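Enrollment Without Fingerprints: What We Learned Registering Clinic Patients
Speaker notes, Seren Pumphrey
Galindo Digital Health Day, 17th June, room 2

Slide 1. Title

Say hello, thank the hosts. Mention that questions are fine at any point. Handouts are by the door.

I work on patient registration. My job is to make sure that when a person comes back to a clinic, the clinic finds the right record. I will talk about one rollout, in the Prondport clinics, and about what happened when fingerprints did not work for a large share of the people we had to register.

Slide 2. The old process

Before the rollout, patients were looked up by name and date of birth. Many families in the area share surnames, and the order of the two surnames changed from one form to the next. Some older patients gave a different birth year each visit. Staff would open a new record when they could not find the old one. When we started checking in April, the clinics held 1310 duplicate records that we could confirm by hand.

Duplicates are a safety matter. An allergy is noted in one record and the prescription gets written from the other.

(Pause here. People from billing will want to talk about cost. Tell them slide 9.)

Slide 3. First attempt

We bought single-finger readers and connected them to Idport, the identity service the district already had. Setup took a week. The readers did well with office workers and teenagers. They did badly with farm workers, cleaners and people over 70. Worn ridges, cuts, dry skin. The front desk asked people to wipe their hands, warm them, try another finger. Lines got long and people got annoyed.

Slide 4. Failure to enroll

Explain the term slowly. Failure to enroll means the system could not get a usable sample at all. It is a different figure from a false rejection, where the person is enrolled but is not recognized later. Vendors tend to quote the second one. Ask for both, and ask which age groups were in the test.

In our first trial group of 300 patients, 19 could not be enrolled on any finger. That sounds small until you look at who they were. Nearly all of them came in every month for blood pressure or diabetes checks.

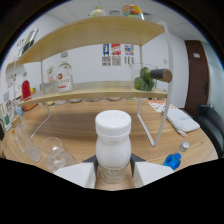 Soledad Zamudio asked at the rehearsal whether those 19 patients had been offered anything else on the day, or were simply sent back to the paper form. They were sent back to the paper form. She said I should state that out loud, and I agree. There was no second option written into the procedure. The desk staff did what the procedure told them to do.

Slide 5. What we changed

We added iris capture as a second method and a printed card with a code as a third. The patient picks. The card has no photo and no diagnosis on it, just a number and the clinic phone line.

Tina, the desk software, had to be changed so that all three methods led to the same screen. In the first version the card option was hidden two menus down, and staff forgot it was there.

Slide 6. Consent

Read the consent text aloud, in Spanish first, then English. It takes under a minute. Rutilio Zepeda rewrote it after we found that patients thought the scan went to the police or to immigration. It now says who holds the template, how long they keep it and how to have it deleted. Deletion requests go to the clinic and are handled there.

Mention that 18 people have asked for deletion so far. All of them are still patients and use the card.

Slide 7. Training

Half a day per clinic. The part staff found hardest was merging two old records. Do the live demo only if the network is up. Otherwise use the screenshots at the end of the deck.

Slide 8. Still open

Children. We do not enroll anyone under five with biometrics and I do not have a good answer for siblings with similar names. Estrella Bañuelos is testing a link to the parent's record. Point people to her session after lunch.

Slide 9. Cost

Keep this short. Readers, iris cameras, cards, staff hours. The staff hours were the largest item and we had budgeted too little for them. The full table is in the handout.

Slide 10. Contact and questions

Leave the contact slide up. Give the microphone to Tonantzin Mendoza, who is chairing, and she will take questions from the floor.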